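Category: Laundry & Linen Services > Garment Care > Closed tickets
3 comments | 0 shares

Ticket 329: Blue dye transfer and loss of shape in ribbed garments, Nidcombe residence

Status: Closed, with follow-up in July
Opened by: Residence office, Nidcombe
Handled by: Garment care desk
Priority: Normal

Summary of the report

The residence office reported that several light-colored items returned from the Nidcombe laundry room with a blue tint. The affected items were two white pillowcases, one cream hand towel and a pale gray undershirt. The same load contained a number of blue ribbed garments supplied under the Trandska staff clothing order. The office also stated that the ribbing on some of these garments had become slack at the cuff and hem and no longer returned to its original width after drying.

The office asked whether the garments were defective, whether the tinted linens could be recovered, and whether the remaining stock should be withheld from issue.

Initial checks

The desk requested the load record and the program setting. The record showed a mixed load washed on the standard cotton program at 55 degrees Celsius. The sewn-in label on the garments specifies a maximum of 40 degrees, washing with similar colors, and drying flat. The load had been transferred to the tumble dryer on the high setting.

The machine was inspected for residue. The detergent drawer was clean. The door seal held a small amount of blue lint, which was removed, and an empty rinse was run before the machine was returned to use. A white test cloth washed alone afterward showed no tint.

Dye test

One garment from unopened stock was dampened at an inside seam and pressed between two pieces of white cotton for 20 minutes. A clear blue mark was left on both pieces. The test was repeated on a garment that had already been washed three times at the correct temperature, and the mark was faint. The desk considers this to be ordinary surplus dye in a strong color. It should be expected during the first washes.

Treatment of the tinted linens

The linens had not been ironed, and the residence office was asked to keep them out of the dryer. They were soaked overnight in cool water with an oxygen-based whitening agent, following the directions on the package, and then washed separately.

Result: both pillowcases and the hand towel were recovered. The undershirt improved but retains a visible tint along the collar. It has been written off and a replacement has been requested under reference 389.

Treatment of the ribbed garments

The slack ribbing was addressed as follows. Each garment was washed alone or with other blue items on the wool and delicates program, with a short spin. It was then rolled in a dry towel, laid on a mesh rack and eased back to the measurements on the stock card, with the ribs lying straight and close together. Garments were not hung at any stage.

Most recovered an acceptable fit. Two did not. On these the hem had been stretched past the point where reshaping was of use, and they have been moved to the mending shelf so that a narrow elastic can be added on the inside.

Correspondence

Comment 1, residence office: The office confirms receipt of the linens. Please advise whether the garments may be stored folded in the bins, as shelf space at Nidcombe is limited.

Comment 2, garment care desk: Folding is acceptable – provided the garments are fully dry and the bins are not overfilled. Garments that are pushed down tightly will crease across the ribs, and the crease is slow to release. Please shake out and refold any item found crumpled.

Comment 3, residence office: Understood. Staff have been informed. The Medeiros supply room holds further stock of the same order and has been sent a copy of this ticket.

Instructions now in force

New blue garments are to be washed separately for the first three washes. The program is not to exceed 40 degrees. Dark and light items are to be sorted before they reach the machine and not at the door of the machine. Ribbed items are to be dried flat. Any tinted item found in a finished load is to be set aside damp and reported the same day.

A printed copy of these instructions has been placed above the sorting table at Nidcombe. The Flultton site uses an outside laundry and is not affected, although the label information has been forwarded to its office for reference.

Closing note

The desk finds no manufacturing defect. The cause is recorded as incorrect wash temperature and mixed sorting, with high dryer heat as a contributing factor for the ribbing. Stock may be issued as normal. The two garments on the mending shelf will be reviewed in July, and the ticket will be reopened only if the elastic repair does not hold.

Ticket closed June 19, 2025.

Tags: color transfer, ribbed knitwear, sorting, drying flat
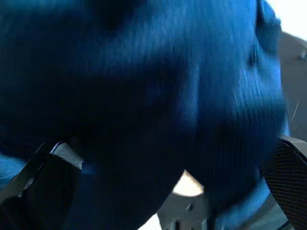
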